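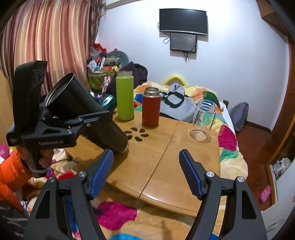

**Insulated bottles smell stale after drying – washing fault or storage fault?**

Posted in Kitchen & Cleaning, tag: Stalesness

**Brorach**

I rotate several drinking containers: a large black tumbler with a silver rim, a red insulated bottle with a threaded steel neck, a tall green bottle, and a plain glass jar for cold water at night. All get dish soap and hot water the same evening. By Thursday the red one smells musty when opened. The tumbler does too, less strongly. The jar never does.

They are stored in a closed cupboard with lids on. Drying time before that is nearly 3 hours, upside down on a towel. The table I dry them on has a glossy finish, so I would like to keep standing water off it. Is the steel holding the odor, or is my procedure wrong?

**Dilla**

Procedure. Bare stainless steel does not absorb much of anything. Two things to change:

1. Do not dry upside down on a flat towel. The rim seals against the cloth and humid air stays inside. Use a wire rack with a tray under it, which also takes care of the table.
2. Store with the lids off. Keep the lids in a separate open box.

For the existing smell, put one tablespoon of baking soda in each steel bottle, fill with warm water, leave for 8 hours with the lid off, then scrub with a bottle brush and rinse twice. Work the brush around the threads of the red one. Residue collects there and a sponge does not reach it.

Check the lid gasket as well. If it lifts out, wash it by itself – coffee oil under a silicone ring will smell however clean the bottle is.

**Shemweta**

just use vinegar. works on everything

**Dilla**

Vinegar is fine for scale, diluted and rinsed out well. Do not mix it with the baking soda; they neutralize each other and you end up with mostly salty water.

**Brorach**

The gasket on the red lid does come out. There was a brown film under it. Soaking both steel ones now, and I have ordered a rack, 17 inches long. Will the green one tolerate the same soak?

**Dilla**

Yes, with lukewarm water. Use a soft brush so the wall does not scratch.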